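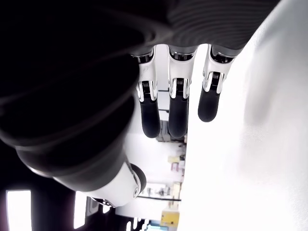 Recording demonstrations with a multi-finger hand: wrist view setup and first session

This page covers recording teleoperated demonstrations on the Tamura arm with the multi-finger hand fitted. It assumes the arm is calibrated and the operator glove is paired. If either is missing, complete the Pullenance setup page first.

1. Check the wrist view

Open the wrist stream before enabling the arm. The fingertips and the thumb housing should be visible with the hand open. The palm will be out of focus at this distance. Leave the focus ring alone; it is set for objects at the fingertips.

The stream is not rotated. With the wrist turned 90 degrees, the room appears sideways on the monitor. Do not correct this in the viewer, as the recorder stores the unrotated image and the two will no longer match.

2. Set exposure

Large white surfaces close to the hand will push the automatic exposure around during a reach. Lock exposure with the hand at the start pose. A slightly overexposed panel is acceptable. A black fingertip that disappears into the palm is not.

3. Zero the fingers

Open the glove fully and hold still. Press Zero. Each finger should return to its open stop. If one fingertip sits higher than its neighbors, check the hand angle first, then repeat the zero. Do not adjust the springs to fix an offset.

4. Record

Press the left pedal to start an episode and the right pedal to end it. Move at an even pace. Pauses longer than 11 seconds are trimmed by the recorder, and the trim can remove the approach to a grasp.

Keep the thumb clear of fixed surfaces until the other fingers are in position. The thumb housing is the widest part of the hand at that point and will touch first.

If a grasp fails, end the episode and mark it R. Do not retry within the same episode.

5. Review

Play back the first three episodes before continuing. Look for dropped frames and for finger positions that lag the image. Lag usually means the glove clock was not synced. Restart the glove service and discard the affected episodes.

The Virkthorpe set used 206 episodes per task. Smaller sets trained, but thumb placement was poor.

Known issue: the recorder stops without a warning at 3,000 frames. Split longer tasks into two episodes.

Maintained by Natsumi Maruyama. Last revised Friday, December 13, 2024.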